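Como limpar e reavivar uma torneira misturadora cromada

Quem vive numa casa com água dura conhece bem o problema: a torneira do lavatório, que era um espelho no dia em que foi montada, vai ficando baça, com aquela crosta esbranquiçada à volta dos manípulos e na ponta da bica. A boa notícia é que quase sempre se recupera em 30 minutos (e com coisas que já tem no armário!).

Do que vai precisar

Vinagre branco, 100 ml
Água morna, outro tanto
Dois panos de microfibra, um para lavar e outro bem seco
Uma escova de dentes velha e macia
Um saquinho de plástico e um elástico

Passo 1. Misture o vinagre com a água numa taça. Nunca use o vinagre puro durante horas, que o cromado não gosta, e deixe de lado esfregões, palha de aço e pós abrasivos.

Passo 2. Molhe um dos panos na mistura, torça-o ligeiramente e enrole-o à base da torneira e aos manípulos. Para a bica, deite um pouco no saquinho e prenda-o com o elástico, de modo que a ponta fique mergulhada. Dez minutos chegam; aproveite para fazer um café.

Passo 3. Retire tudo e passe a escova, com calma, na junta por baixo de cada manípulo. A Oanh Mai gosta de os rodar um bocadinho de cada vez, para a escova chegar a toda a volta, e eu acabei por lhe copiar o hábito.

Passo 4. Enxague com bastante água limpa e seque logo a seguir. Depois, com o pano seco, dê lustro em movimentos curtos, primeiro no corpo, depois na bica e por fim nos dois manípulos.
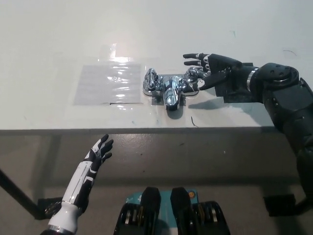

Clube de Reparações Tostavska, Secção de Canalização e Casas de Banho

Um misturador de dois manípulos, como este, montado numa base metálica retangular, pede ainda uma passagem na linha onde a base encontra o tampo, que é onde a sujidade se costuma esconder. Se trabalhar com a torneira em cima de uma mesa, verifique também se os manípulos rodam sem prender. Quando um deles fica perro mesmo depois de limpo, o mal costuma estar no castelo, e isso já é conversa para outra página.

Para manter o brilho, basta secar a torneira à noite com um pano macio. Dúvidas sobre peças ou vedantes podem ser deixadas à Nga Huỳnh, no balcão do clube.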